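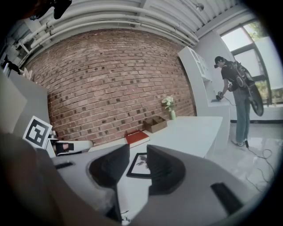

Folie 4: Der lange Tisch vor der Ziegelwand

Kurz warten, bis alle sitzen. Dann direkt einsteigen, Begrüßung hat Effie Pringle schon gemacht.

Ausgangslage: langer weißer Tisch, dahinter rotbraune Ziegel mit einzelnen fast schwarzen Steinen. Die Wand ist unruhig, also darf auf dem Tisch wenig stehen. Bei Trotavano hatten wir im März noch Prospekte und Kabel darauf liegen, das ging völlig unter.

Jetzt liegen dort ein rotes Buch und ein gerahmtes Blatt, dunkles Motiv, viel weißes Passepartout, schwarzer Rahmen. Dazu ein Holzkasten mit Fächern und weiße Blumen an der Wand.

Zum Rahmen: liegt flach. Jean Mackay wollte ihn aufhängen, aber in die Ziegel wird nicht gebohrt, steht so im Mietvertrag. Anlehnen wäre die andere Möglichkeit, Diskussion dazu bitte erst am Ende.

Folie 5: Abstände

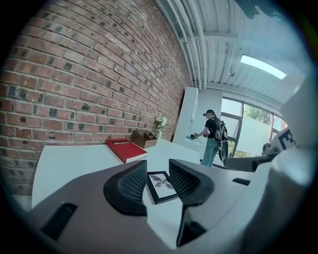 Die Blumen gehören nach hinten an die Wand, der Holzkasten daneben. Das Buch liegt davor und leicht schräg. Wer es gerade hinlegt, bekommt schnell eine Reihe wie im Regal. Der Rahmen kommt weiter nach vorn und braucht freie Fläche.

Decke erwähnen: weißes Wellblech, Rohre offen. Alasdair Kinnear fragt sicher nach einer Verkleidung. Antwort: nicht in diesem Budget, wir haben 1000 Euro für den ganzen Raum.

Überleitung zu Sorkholm. Dort ist die Wand verputzt, und Niall Pringle übernimmt ab Folie 9.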